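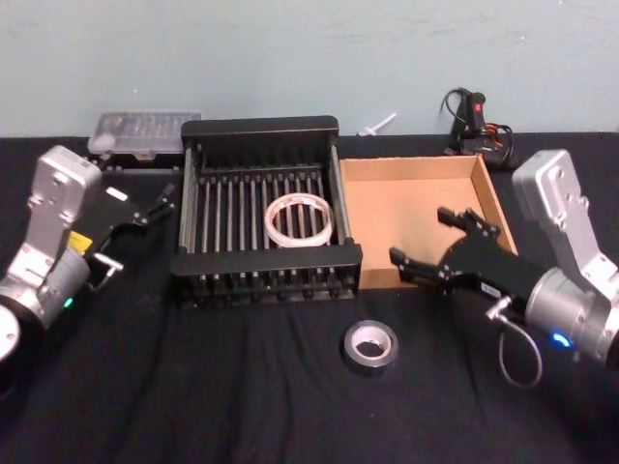 Figure 1. Bidstead bench with both arms over the cloth. The roll of clear tape is on the dish rack, the duct tape is in front of it, and the cardboard tray is to the right of the rack.

3. Evaluation of the Soltalow two-arm kit

3.1 Purpose

The department asked for a review of the Soltalow kit, sold by Britelero, before deciding on a second set for the Bidstead teaching lab. The kit is offered as a ready-to-run package: two arms, two grippers, cables, a control box and a one-year software license. This section covers setup, the sorting task and the support service. Price is treated in Section 5.

3.2 Setup

Unpacking and mounting took one afternoon. The printed guide gives the bolt pattern for the bases but leaves out the tightening order, which we took from the online version. The two arms have to be registered to each other before the first run. The supplied routine does this by touching a set of points on the table, and it failed twice when the black cloth was left on. We removed the cloth, registered the arms on the bare surface, put it back and entered the cloth thickness by hand.

Gripper cables are routed by the user. Too little slack at the wrist stops the last joint short of its stated range, and too much drags on the cloth.

3.3 Task

Objects were moved between the dish rack, the table surface and the cardboard tray. Rolls of tape were chosen as the main test object. They are cheap, they do not break, and they can be gripped either across the outside or by the wall of the ring. The trial sequence followed the pick-and-place procedure in the Nedeljković lab manual, with the rack added as a harder surface.

We ran 600 trials in total, 200 of them starting from the rack. A trial counted as a success if the object was released inside the target area and stayed there.

3.4 Results

From the bare cloth, the success rate was 94 percent. Most of the failures came from folds in the cloth, which lifted one side of a roll and changed the grip height. Smoothing the cloth between trials helped but was not done consistently in the first batch.

The rack results were lower and are listed by object in Appendix B. A fingertip that comes down on a rod triggers the force limit and the arm stops. Restarting requires a confirmation on the control box, so unattended runs from the rack were not practical.

Placing into the tray gave little trouble. Its low sides leave room for the open fingers, but the tray slides if it is touched, and we later fixed it down with double-sided tape.

3.5 Support service

Britelero answered two of our three requests within a working day. The third, on saving registration data between sessions, was still open in September.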